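How a Young Horse Learns to Be Ridden
A Barn Page for Kids
July 2021

A horse is not born knowing how to carry a person. If you climbed on a young horse that had never been taught, it would be scared, and you would probably land in the dirt. Every quiet riding horse you have met at a fair or a summer camp was once a baby that knew none of it. Someone had to teach it, one small step at a time.

At Busach Stables, outside the town of Hebden, the youngest horse right now is a filly named Cledia. A filly is a young female horse. A young male is called a colt. Both of them are called foals until they are one year old. Cledia was born in February three years ago, and this is her first year of learning to be ridden.

Lessons start early

Cledia's first lessons came when she was only a few days old. People touched her neck, her back and her legs so she would get used to hands. When she was a little older she learned to wear a halter. A halter is a set of straps that fits around a horse's head. It has no bit, so nothing goes in the mouth. You clip a rope to it and use the rope to lead the horse.

Leading sounds easy, but a foal does not know what a pull on a rope means. The trainer pulls gently and waits. When the foal takes one step forward, the trainer lets the rope go slack. The slack rope tells the foal, "Yes, that was right." Horse people call this pressure and release, and they use it for nearly everything they teach.

Why wait so long?

Foals grow fast, but their bones take years to finish growing. The bones in the back are some of the last ones. A rider who gets on too early can hurt a young horse for life. Many trainers wait until a horse is three before anyone sits on it, and some wait until it is four.

Cledia weighs 1070 pounds now. A grown draft horse, the kind that pulls wagons, can be twice as heavy. The draft horse at Busach is named Zesley, and he weighs 2293 pounds. He was taught in the same way she is being taught. Big horses get scared of new things too.

Work on the ground

Before anyone rides, the trainer stands on the ground and teaches the horse to listen. One way to do this is called lunging. The horse moves in a big circle around the trainer at the end of a long rope. It learns words such as "walk," "trot" and "whoa." Whoa means stop. It is the most important word a horse can know.

Lessons are short. A young horse gets tired of thinking, the same way you do in a long math class. Twenty minutes is plenty. After that Cledia goes back out to the field with the other horses.

Meeting the saddle

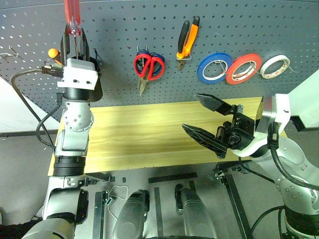

A saddle is a strange thing to a young horse, so she gets to look at it and sniff it first. Then the trainer rubs a saddle pad on her shoulder and lays it on her back, takes it off, and lays it on again. The saddle comes next, set down softly. Horses don't like surprises, and a loose buckle that rattles or slips can undo a week of work, so the gear gets checked beforehand at a table. The tools for small repairs can be simple ones, like the screwdriver with the see-through red handle that is held upright near the pegboard. Leather straps are bent and looked at on both sides for cracks. Metal rings are checked for sharp edges.

The strap that goes under the belly is called the girth, or the cinch on a western saddle. It is done up one hole at a time, with a little walk in between. Some horses puff up their bellies when they feel it. Others hump their backs and hop. Most of them settle down after a few tries.

The first ride

On the first day with a rider, the rider may not even sit up. He or she leans across the saddle like a sack of flour and then slides back down. The next day might be the same. When the horse stands still and keeps its ears soft, the rider puts a leg over and sits -- very quietly -- while a helper holds the rope.

Cledia has now had 8 rides. She can walk, stop and turn left. Turning right is still hard for her. Many horses have one side that is easier, just as you write better with one hand.

How long does it take?

Busach keeps a notebook for each horse, with a line for every lesson. Zesley's notebook had 199 lines in it before he was ready for new riders. Some horses need fewer lessons and some need a lot more.

Words to know

Cinch: the belly strap on a western saddle.
Colt: a young male horse.
Filly: a young female horse.
Halter: straps worn on the head for leading.
Lunging: working a horse in a circle on a long rope.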